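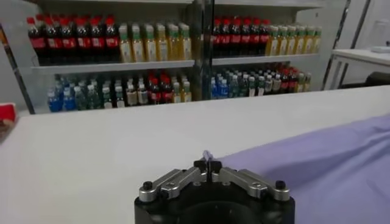
When does the Diltside clothing collection open?
The collection opens on 1/6/18 at the Moynihan Hall on Eltov Street, and bags can be dropped off there until the end of February.

DILTSIDE – Rulley Clothing Exchange will take in used clothes for adults and children again this winter, with a larger sorting space and longer hours. Last winter the exchange handed out 815 bags of clothing to households in Diltside and the towns nearby.

All clothing should be washed and dry, and packed in a tied bag. T-shirts, sweaters, pants, coats and school uniforms are needed most. The exchange cannot take pillows, carpet, or shoes without a mate. Small stains and missing buttons are fine, as a mending table will run every evening during the collection.

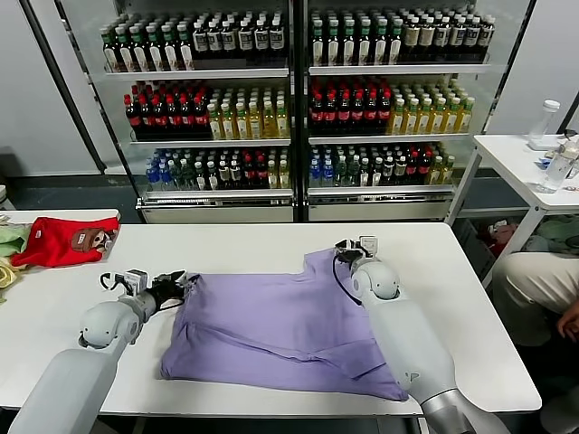

By Sinéad Foley, Rulley Clothing Exchange

"We ran short of children's sizes before the season was half over," said Wayne Marsden, director of the exchange. "We had 461 requests for them and had to put 80 families on a waiting list. Those families will be called first this time."

Clothing will be sorted by size and hung on open racks, and visitors may choose what they need. There is no charge and no proof of income is asked for. Each household may visit up to 2 times a month.

Items that are too worn to pass on will go to Colm Conneely's workshop in Diltside, where they are cut into cleaning rags. Money from the rags pays for heat and light at the hall.

Drop-off hours are 9 a.m. to 6 p.m. Large loads – more than a carload – should be arranged ahead of time with Saoirse Brennan at the front desk. Parking is behind the hall, and the ramp entrance is on the left side of the building.

Press questions may be sent to Baltazar Bañuelos at the Rulley office.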